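Week 4: Glazes, or why your mug is shiny

Okay, settle in, this is the week I've been looking forward to since September! If you missed last time, we got as far as the first firing, so you've already met plain, thirsty, chalky clay. Put your tongue on it and it sticks (please don't do this with the class samples, I know some of you did).

A glaze is glass. You grind up something that makes glass, mostly silica, add something to help it melt, and add some alumina so it stays put on the pot and doesn't run off onto the kiln shelf. I used to think of it as paint, and that got me into all kinds of trouble in my first year, because paint looks the same in the jar as on the wall and a glaze really doesn't. The pink sludge in the bucket may well come out green.

Now, rims. Glaze creeps as it melts, so it gets thin on any sharp edge and pools in the low spots. Thin means the clay underneath or the iron in the glaze shows through, and you get a darker line. Potters call this breaking. Plenty of factories put a dark edge on with a brush instead, and from across the room I can't always tell which I'm looking at.

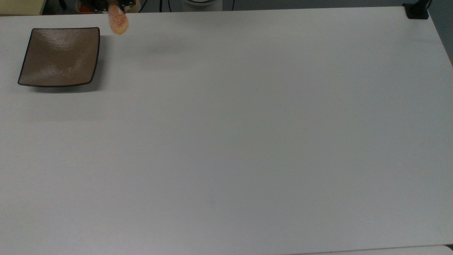 Can a brushed rim wear off, though, came the question from the back row last year, and yes, it can, if the color went on over the glaze and was fired at a low heat. Under the glaze it's sealed in and will outlive you.

The Trotville pottery opened in 1856 and its pattern book has 400 numbered glazes in it, a good many of them brown. I love that book. Look at the pages on the Marinho ware before next class, and the short piece on Sirnitz tiles too if you have time (it's only 35 pages and half of that is plates).

For the homework, pick one dish from your own kitchen and write me 600 words on its surface. Matte or glossy? Where is it thin? Flip it over and check the foot, since that's where the bare clay usually shows. Sketches welcome, bad ones too!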